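Vetley Bench Rules Card Set — my review after a winter of use
Posted 2 February 2019

I bought the Vetley card set in November, mostly because our old rules for handheld gripper work lived in a shared file that had grown to 17 pages and hadn't been opened by anyone in ages. The set is a stack of laminated cards, a ring to hang them on, and a thin booklet that explains the thinking. There's a version for arms on pedestals too, but I got the handheld one, and that's what I'm talking about in this review.

First the good stuff. The cards are short! Each one covers a single thing (cables, pads, table, floor, hands) and you can read it in the time it takes to pull your sleeves up. The cable card is my favorite. It wants every cable to leave the tool away from the jaws and drop off the table by the shortest way, never across the work area. I'd been letting mine wander for years, and I'm a convert. The floor card is good too, though it assumes a much barer floor than we have, with no word on rails at all.

The table card says to put out only what the task needs and mark your spots with tape. Fine by me. We run a lot of small pick and place jobs with two grippers, one in each hand, and a tidy top makes the whole session calmer.

Then there's the pad card, and I have mixed feelings. It tells you to look at both pads before every session and swap them if they're "visibly worn." OK, but what counts? Dust? Scuffs? A stray fiber? The booklet has one tiny drawing and it doesn't help a bit. Jisum puts a wear chart in the box with their pads and I ended up taping that to the back of the Vetley card — problem solved, but I shouldn't have had to.

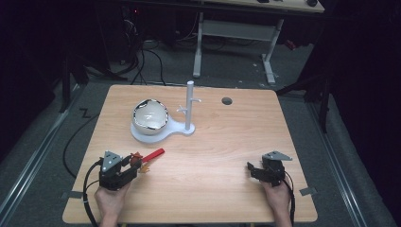
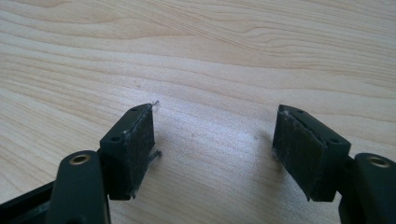
Two grippers over the table in the first one, pads up close in the second.

I also tried the Okport wall poster before this, and if you're choosing between them, here's my take. The poster looks great and covers more ground, 211 separate points in very small print. I never once walked over to read it. The cards hang right by the bench and I flip through them while things boot up.

A few gripes. The ring is flimsy and mine popped open in the first week. The numbering is odd, so the hand card is 4 even though you'd want it first. And the booklet keeps sending you to Vetley's website for the "full guidance," where you have to make an account. No thanks.

Would I buy it again? Yeah, I would. I got mine through Villanueva and it showed up quickly, packed flat. If you already have a good checklist that people use, keep your money. If yours is a long file like ours was, get the cards, buy a better ring, and write your own pad limits on the back in marker.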